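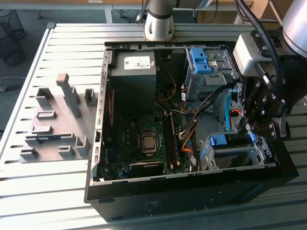
Photo: Ffion Gethin / Pikiseo

When a company puts robot arms on a repair or teardown line, the first question people ask is how many jobs will go. At the Domthorpe plant, where old office computers are taken apart for parts, I think the better question is who gets to decide what a good day's work looks like.

Twenty-nine people work on that floor. Management says none of them will be let go this year, and I believe it. But the work has changed already. A desktop tower goes down on its side, the panel comes off, and an arm reaches in near the drive cage. The person who used to do that now watches two stations and steps in when a cable is in the way.

Cables are in the way a lot. Tomos Jarman, a technician there, logged 273 stops in October. Each took him up to 19 seconds to clear. On paper that is almost nothing. To him it is a day chopped into pieces, with no machine he can say he finished.

He also knows which latches stick and which cases hide a screw. The arms run better when someone like him sets them up, yet his pay grade still says "disassembly." Dwynwen Samuel, his shift lead, has asked twice for a new grade and is waiting for an answer.

I am not against the arms. Prying out drives all day is hard on the hands — ask anyone over fifty on that floor. But if a company wants its workers to teach, mind and rescue its machines, it should pay for that job and write it down before the next pair of arms is ordered.

Gwenllian Wynne writes about work for Pikiseo.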